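Reading time: 8 minutes

Intermissions – bring them back or leave them in the past?

stellanmoen wrote:

Went to the Barredo on Monday to see the new one from Elsa Skjelbred, the long one about the salt miners, and for the first time in years I sat through a film with a proper interval in the middle. Lights up, curtain half across, a card on the screen saying the second part would follow shortly. I had forgotten what it feels like. Everyone stood up at once and started talking to whoever they'd come with, and then to whoever was behind them, and I ended up having a good chat with a couple from Tivton who had driven over specially because their own place has stopped showing anything with subtitles.

I'm wondering why this isn't normal. Films are getting longer and longer, and I don't mind that in itself, but by the last half hour I'm usually thinking about my bladder and my knees more than the plot. A break fixes both. They do it in the theatre and they do it at the opera and people don't say it ruins the mood there.

So, bring them back? I'm all for it. 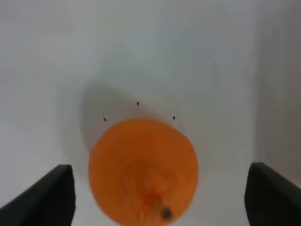
I should say the film itself was built for it. There's a very clear stopping point when the brother leaves the village, and the second part starts a few years on, so it didn't feel like the projectionist had just picked a spot and pulled the plug. I do accept that if you did that to a thriller in the middle of a chase I would be cross. But how many three-hour films are one long chase? Most of them have a sag somewhere around the middle and you could put the break there and do everyone a favour.

And they sold ice creams from a tray! Proper tubs with the little spade in the lid.

reelgone77 wrote:

Big no from me, sorry. I go to the pictures to be shut in a dark room and left alone. The moment the lights come up I'm back in the world, my phone's in my hand, I've seen an email from work and that's it, the film's gone. I can pause things at home if I want to pause things.

Also if a director wants a break they can put one in. Skjelbred did, good for her. What I object to is the cinema deciding for them. The Hivum chopped a film in half last winter (I won't say which because I still like the manager) and they did it in the middle of a conversation. Two people at a table, one of them says "I have something to tell you", and up come the lights. There was actual laughter. The poor woman's big confession and all anybody could think about when it came back was the laugh.

hartley_l wrote:

I was at that one, reelgone! I remember it the other way round though, I thought it was quite exciting. My sister and I spent the whole interval guessing what she was going to say and we were both wrong.

Lorraine here, by the way, I used to post as lozza before I lost the password. I did nine years behind the kiosk at the old Daltel before it closed, and I can tell you the interval was when we made our money. The ticket price mostly went straight back out of the door to the distributor. The manager we had at the end, lovely man, hopeless with a till, reckoned that on a night with a break we took 50 per cent more on drinks and sweets than on a night without. I never saw the books so I couldn't swear to it, but I know how sore my feet were.

So when people say they want their local place to survive, well, buy a tub of something and stretch your legs. I'd take ten minutes of lights up over another closed cinema any day of the week.

reelgone77 wrote:

I do buy things, for the record. I buy them before the film and I eat them during the trailers like a civilised person.

But that's a money argument, Lorraine, and I was making a film argument. If the honest answer is "we need the cash" then put a pound on the ticket and I'll pay it. I'd pay more for no interval!

sverre_l wrote:

Not everybody can put a pound on the ticket. I take my two and my mother, and that's 4 of us before anyone has so much as looked at the popcorn.

My mother is the reason I'm posting, really. She loves the cinema, she has gone all her life, and she has more or less stopped because she can't sit for three hours and she is too proud to shuffle out past a row of knees and come back in the dark. She doesn't like having to ask me what she missed either. When I told her the Barredo was doing the salt miners with a break she had her coat on before I'd finished the sentence. We went to the afternoon showing. It was full of people her age and they all had the time of their lives.

reelgone77, I do understand what you mean about the spell being broken. I felt it too when the lights came up, a bit like being woken from a nap. But I got back into it quickly enough – five minutes or so – and I'd give up those five minutes to have her next to me.
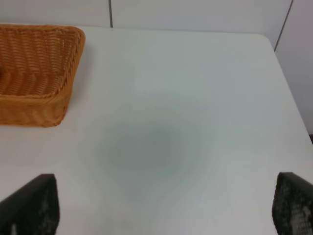 What I'd really like is for places to offer both. One showing with, one without, and write it on the listings so we know. I've no interest in forcing it on anyone. The Barredo put a little note next to the time, and I can't imagine it cost them anything.

huiling_guo wrote:

Coming at this from the other side of the glass, because I'm a relief projectionist and do a fair few shifts at the Hivum and one or two other places. (I was not on shift the night of the Great Confession, before anybody asks.)

Both is a nice idea and I'm in favour, but it's harder than it sounds with a single screen. A break adds more than the break. Say you plan ten minutes. People take three to believe it's really happening, then there's a queue, then there's another queue, and you can't start up again with a third of the house still outside, so it's more like twenty. Do that twice in a day and your late show finishes after the last bus, and then you have a half empty late show. The Hivum only has 100 seats, so it doesn't take many people looking at the bus timetable to spoil a night.

The other thing is that you're not always allowed. Some films come with instructions that say to play it straight through, and if the booking says that then we play it straight through, however much the front row is crossing its legs. Where we do get a choice I try to watch the film first and find a sensible place. A fade to black is a gift. Failing that a change of season, or somebody getting on a train. I would never stop on "I have something to tell you", what a thing to do!

stellanmoen wrote:

This is brilliant, Huiling, thank you. I had no idea about the instructions. Do they ever tell you where the break should go, or is it just yes or no?

huiling_guo wrote:

Mostly it's silence, and we assume no. When a film has one built in, like this one, it's there in the file with the card and the music and all we do is bring the lights up. I think the Skjelbred one had a countdown on the card in some places, but the Barredo seems to have shown it without, from what you say? A countdown helps enormously. People look at a clock and they behave.

reelgone77 wrote:

OK, I'll give you the countdown. If I knew it was exactly ten minutes and I could sit there with my eyes shut and my fingers in my ears, I could live with it.

Still not going to like it. And I'd say to Stellan that the sag in the middle is sometimes the point. Some of my favourite films have a long dull patch where you drift off a bit and then something happens and it hits you twice as hard because you'd stopped paying attention. Take the drift away and send everyone out for a tub of vanilla and the hit doesn't land.

hartley_l wrote:

Or they could just make them shorter! I don't know why that never comes up. The films we had at the Daltel when I started were an hour and a half and you were home for the ten o'clock news. I've seen things lately that had thirty good minutes stretched over three hours and no interval in the world would save them.

stellanmoen wrote:

Ha, I can't argue with that. Though I wouldn't lose a minute of the salt miners. I'd have sat through a third part.

sverre_l wrote:

My mother says the same, and she wants it known that the ice cream was very good and the spade was too small.

She's asked me to find out what else is coming up with a break in it. Does anybody know if the Barredo is planning more of these? Their listings stop at the end of October and the phone just rings.

huiling_guo wrote:

I've heard they want to do one a month on the afternoon slot, older films mostly, the big ones that had an interval in the first place. Nothing is booked as far as I know. I'll ask when I'm next over there and post in this thread.

reelgone77 wrote:

If they're showing the old ones with the original overture and everything then I'll be there, obviously. That's completely different.

hartley_l wrote:

Is it now!

Contact us | © The Back Row Forum | Back to top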